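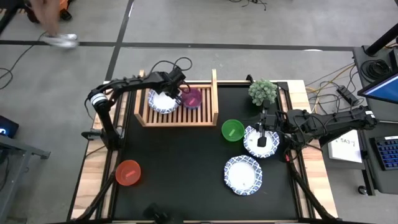

Frequently Asked Questions: Acquisition of Tosencombe by Clilesier

Clilesier has signed a definitive agreement to acquire all outstanding shares of Tosencombe. The answers on this page are intended for shareholders, customers, suppliers and employees of both companies. Tosencombe supplies tabletop goods to stores and restaurants, and its catalog runs from everyday ware to heavier items for commercial kitchens. No part of the catalog is excluded from the sale. This page was last updated on Wednesday, December 1, 2021.

General

What is being acquired?
Clilesier will acquire the whole of Tosencombe, including its warehouse leases, its supplier contracts and its two trade names, Song and Ivport. Tosencombe will become a wholly owned subsidiary of Clilesier on the closing date.

What is the purchase price?
The total purchase price is $856 million, payable in cash. The price includes the repayment of Tosencombe's existing bank debt at closing.

Has the transaction been approved?
The boards of directors of both companies have approved the agreement. It remains subject to a vote of Tosencombe shareholders and to customary regulatory review.

When is the transaction expected to close?
The parties expect to close in July. If the required approvals are not received by the end of that month, either party may extend the agreement once. Any extension will be announced on this page.

Who will lead the business after closing?
Saturnino Paredes will continue as chief executive of Clilesier. Emiliano Arrieta, president of Tosencombe, has agreed to remain in his position and will report to Mr. Paredes.

Shareholders

What will Tosencombe shareholders receive?
Holders of common stock will receive $16 in cash for each share held at closing, less any tax that must be withheld. No Clilesier stock will be issued as part of the transaction.

Do I need to do anything now?
No. A proxy statement will be mailed to shareholders of record before the vote. Please do not send in stock certificates until you receive written instructions from the paying agent.

How will payment be made?
Shares held through a broker will be paid through the brokerage account. Registered holders will be paid within 10 business days after the paying agent receives a completed letter of transmittal.

Will Tosencombe continue to pay dividends?
The agreement permits the regular quarterly dividend until closing. Special dividends are not permitted.

Is the payment taxable?
The exchange of shares for cash is generally a taxable event. Shareholders should consult their own tax advisers, as neither company can provide individual tax advice.

Customers and suppliers

Will existing orders be honored?
Yes. All orders accepted by Tosencombe before closing will be filled on the terms stated in the order confirmation. This includes standing orders and orders placed through a distributor.

Will the Song and Ivport names be kept?
Clilesier intends to keep both names in use. Customers will receive written notice before any change is made to packaging or item numbers.

Where should invoices be sent?
Suppliers should continue to send invoices to the address shown on the purchase order. A new remittance address, if one is adopted, will be confirmed by letter. Requests to change bank details that arrive only by e-mail should be treated as suspect and reported to your usual contact.

Do warranty terms change?
Warranty terms in effect on the date of purchase will continue to apply.

Employees

Will there be job losses?
The companies have identified 15 positions in finance and administration that overlap. The employees concerned have been informed and will be considered first for open positions at either company.

Will pay and benefits change?
Base pay will not be reduced during the first year after closing. Benefit plans will remain separate until the next enrollment period, when a combined plan will be offered. Years of service with Tosencombe will be counted in full under the combined plan.

May employees speak to reporters about the transaction?
Employees should refer all press inquiries to the communications office of their own company.

Further information

Where can I find the merger agreement?
A copy is available in the Investors section of the Clilesier website, together with the joint announcement. Printed copies may be requested in writing from the corporate secretary of either company.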